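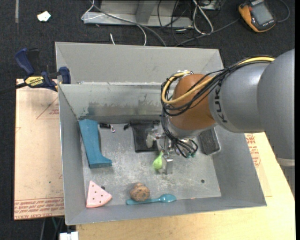

Jolel halts bin-picking cell after gripper cable fault

Jolel has stopped its bin-picking test cell at Clurnerent after the gripper lost its control signal twice in one shift in May. No one was hurt. The arm came to a protective stop both times, the second with a part still held above the bin.

The fault was traced to a sensor lead in the cable bundle that loops around the wrist. According to the incident note, the outer jacket was intact but one conductor had broken close to the connector, and it opened only when the wrist turned past a certain angle. The controller logged 3669 picks between the last cable inspection and the first stop.

"The stop worked as designed. The interval between inspections did not," said Doina Stojanovska, who signed the note. She said the first event should have kept the cell down. It was cleared as a communications timeout, and the cell was restarted 11 minutes later.

Karpenko, which built the gripper, is supplying a replacement lead with a longer service loop and a strain relief at the connector. Taras Shevchuk of Jolel said the new lead will be run for 100 cycles at reduced speed, with the bin loaded with mixed items, before the cell returns to normal operation.

Until then, resetting a gripper signal fault will require a check of the wrist wiring with drive power off. The same rule now applies to the Wanora cell, which uses the same lead.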